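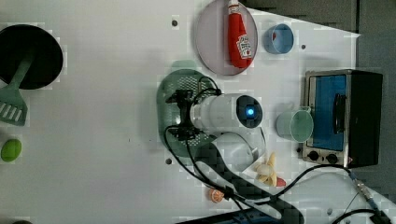 Graltov Green Strainer Basket: Two Months at the Sink

I bought the Graltov in January to replace a metal colander that had started to rust at the rim. It's a see-through green basket with rounded sides, sold through Hosteo, and it came in a plain paper sleeve with no instructions.

Most of what I wash is salad greens, grapes and canned beans. The basket holds a full head of romaine if you tear it first. Water runs out fast, and a couple of shakes gets rid of most of what's left. Beans rinse clean in less than a minute. Rice is a different story. Short grains get stuck in the openings and I had to push them out with a toothbrush, so I went back to my old sieve for that.

I don't use it for pasta. The seller's page says hot water is fine, but the sides felt soft when I tried it with a pound of spaghetti, and I didn't like holding it.

Cleaning is easy. It goes on the top rack and comes out with no stains, even after beets. There is one faint scratch near the bottom from a fork.

I paid 9 dollars. The Nistent version costs 18 and has a folding handle, which I tried at my sister's house and found loose. For rinsing fruit and vegetables I would buy the Graltov again. If you cook a lot of rice or noodles, get something in steel.

Four stars out of five.

Comments

beanpot488
Same problem with rice here. Quinoa is worse.

tworacks
Does it fit inside an 18 cm bowl? I want to soak berries in it.

lowtide
I've had the Nistent for a year and the handle is still tight. Maybe your sister got a bad one.

beanpot488
Mine went a little cloudy in the dishwasher. I wash it by hand now.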